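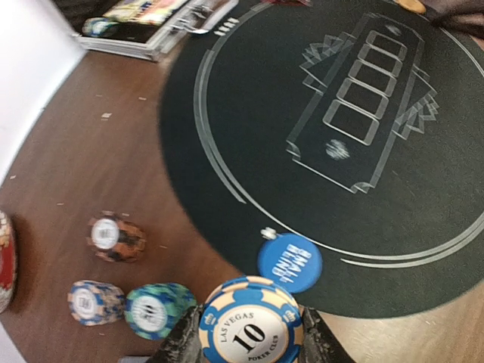 Blinds and chip breakdown for a 4 hour home tournament

feltside_mk
I run a monthly game in Mirkden and want a structure that ends on time. Players start with 2,000 in chips, first level 10/20, levels of 20 minutes, two tables. In May we finished well past 1 a.m. and two people had left by then. What should I change first, the stack or the level length?

ranora_rounder
Neither. Change the blind increases. Post your level sheet.

feltside_mk
10/20, 15/30, 20/40, 25/50, 30/60, 40/80, 50/100, 75/150, 100/200, 150/300, 200/400, 300/600. No antes. Rebuys through the fourth level.

ranora_rounder
Starting stack is 100 big blinds, which is fine. The problem is the first five levels. The big blind goes from 20 to 60 in that stretch, and you spend an hour and forty minutes on it. Drop 15/30 and 25/50. That takes out 40 minutes and the steps are still playable.

oddchip
Disagree on dropping 25/50. Going 20/40 to 30/60 is a 50 percent jump while people are still rebuying, and you will get more rebuys, which puts more chips in play and pushes the finish back again. A tournament usually ends when the total chips in play come to somewhere near 20 big blinds. Work back from that.

ranora_rounder
A 50 percent jump is normal. His own sheet does it from 50/100 to 75/150, and again later.

oddchip
Normal later on, yes. I would cut the rebuy period to three levels before touching the sheet.

nanddale_nits
We tried both in Nanddale. Shorter rebuy period made the bigger difference for us, but our group rebuys a lot. If yours rarely does, it won't help much.

feltside_mk
Usually five rebuys across the night, same 2,000 each.

oddchip
Then that is 10,000 extra chips. At 300/600 that is nearly 17 big blinds. It matters.

ranora_rounder
Fair, that is more than I assumed. Do both then. Cut rebuys to three levels and remove 15/30 only.

feltside_mk
Related question. My set has 10s, 25s, 100s and 500s. Do 10s and 25s belong in the same tournament? Making change is slow.

oddchip
No. 25 is not a multiple of 10, so you get awkward amounts the whole time. Either start at 25/50 with 25s as the base, or keep the 10s and leave the 25s in the case. With 10s as the base, 15/30 and 25/50 can't be posted, so both have to go. 75/150 becomes 80/160.

ranora_rounder
So 25/50 comes off after all.

oddchip
For a different reason — but yes.

nanddale_nits
If you keep the 10s: ten 10s, nine 100s and two 500s makes 2,000 per player. Color up the 10s at the break after 80/160. Every level from 100/200 on works with 100s, apart from the 150 small blind. Make that level 200/300.

feltside_mk
That gives 10/20, 20/40, 30/60, 40/80, 50/100, 80/160, 100/200, 200/300, 200/400, 300/600. Ten levels, 3 hours 20 minutes plus a break. I'll run it next month.

oddchip
Add 400/800 and 500/1,000 at the bottom in case heads-up drags. The first jump doubles, so I would run 10/20 for 30 minutes.

ranora_rounder
I wouldn't. Leave it at 20.

Filed under: Home Games > Tournament Structures
Contact us | Terms of use | Copyright Ibrahim Card Forums | Back to top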